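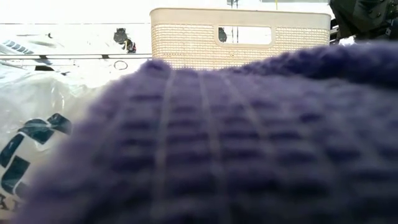
Basket and purple plush cloth at the teleoperation station, seen from the fixed camera.

Progress report: teaching by demonstration, soft goods
Prepared by Santino Tapia for the Lukumay program office
Period ending November

Work this period

We moved from rigid parts to cloth. The task is to pick up a piece of fabric, lift it over the rim of a basket and let go inside. An operator drives the arm by remote control and we record the joint positions, the gripper command and the camera views together.

The target in the work plan was 200 usable demonstrations. We have 200. Another 51 were recorded and thrown out. Most of those were operator pauses of several seconds in the middle of a lift, which the policy later copies as a stall over the basket. The rest were dropped frames on one camera, traced to a bad cable and fixed.

Thick plush is the hardest cloth in the set. The pile hides where one layer ends and the next begins, and a raised fold close to the basket can block the side camera's view of the lower corner. Operators said they relied on the overhead view for the grasp and went back to the side view only to clear the rim. We have kept both views in the training data.

We also tried guiding the arm by hand on the same task. It was quicker to learn, and new operators were comfortable within one sitting, but their hands got between the cameras and the cloth. We stopped after 40 trials and will keep hand guiding for the drawer task, where it caused no trouble.

Results

The first policy trained on the full set was run 30 times on thin cotton and 30 times on plush. Cotton is good enough to move on. Plush is not. The usual failure is a shallow pinch that takes hold of the pile and slips before the cloth reaches the rim. Full logs are on the Wusteck share under the Stuvow folder.

Changes to the plan

Lighting will be turned down over the left side of the table. White surfaces there are washing out in the side view, and detail near the basket is lost. We will collect a further batch on plush only, with operators told to push deeper before closing — this was the one habit our two best operators had in common.

Budget and schedule

Spending is on plan. The spare gripper pads arrived late and cost us four days, which we expect to make up before the next review. No extra funds are requested. We do need a decision on whether the drawer task stays in this phase, so that operator hours can be booked.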